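Search this site
Search
Recording your first bedroom demos — club handheld grippers

For Walside robotics club people taking the grippers home over the break. Read the whole thing before you start, it's short. Questions to Nyokabi or Jarosław.

Before you start

Charge everything overnight. Empty the card. Wipe the lens with the cloth in the case, not your shirt. Check the screws on both fingers, finger tight plus a quarter turn, no more. Jeptoo cracked a housing in July and we only have 2 spares left.

Open the Curnus app and pair left first, then right. If you pair them the other way round the files get swapped and Chelsea has to rename them all by hand. She is not happy when this happens.

Setting up

Pick a surface. Bed, couch, desk, whatever you have. Soft ones are harder becuase things sink in and tip when you squeeze, so please do some of those. Patterned covers are good too. Leave the room as it is, pillows and all.

Put out a few small things of different shapes. Boxes, packets, a carton. Close together but not stacked. Turn one at an angle so you have to twist your wrist for it. 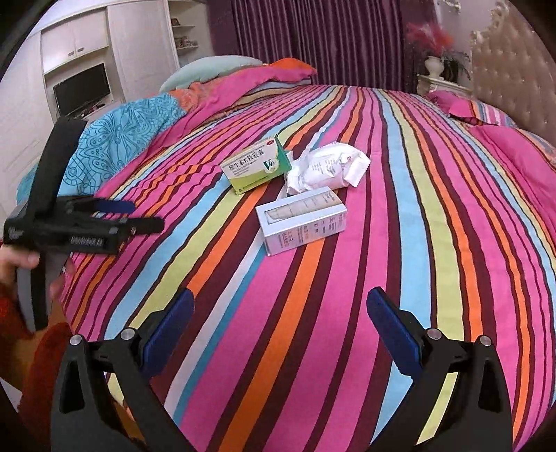
Start with both grippers open and pointing at the bed or table. Hold still for a two count. Then go. One item per take — pick, lift, set down somewhere else, open, back to start. Slow. Slower than that. Fast takes come out blurry and Veronica throws them out.

Thin packets: come in low and pinch the end. Don't press down on the middle, it just slides. Cartons: grab across the short side, squeeze till the pads touch and stop. Crushed corners mean you went too hard.

Use the left hand too. Everybody forgets. Last set was nearly all right hand and the policy wouldn't move the left arm at all.

How many

We want 144 takes each. Split it up, your wrists will hurt. Bad take? Keep it, say "skip" out loud at the end, move on. Don't delete on the device, it messes up the numbering.

Move the items every 7 takes or so and change where you stand. Lights on for some, off for others.

Uploading

Wiseck folder, your first name, one subfolder per room. Wait for the green tick before you wipe the card. If it hangs at the end, leave it, it's checking the files. Needs decent wifi, the library is fine.

Grippers go back in the Ponce case, jaws closed, foam between them. Cables in the side pocket. Put your name on the sheet when you retrun them.

Last updated: July
Contact | Copyright Walside Robotics Club | Back to top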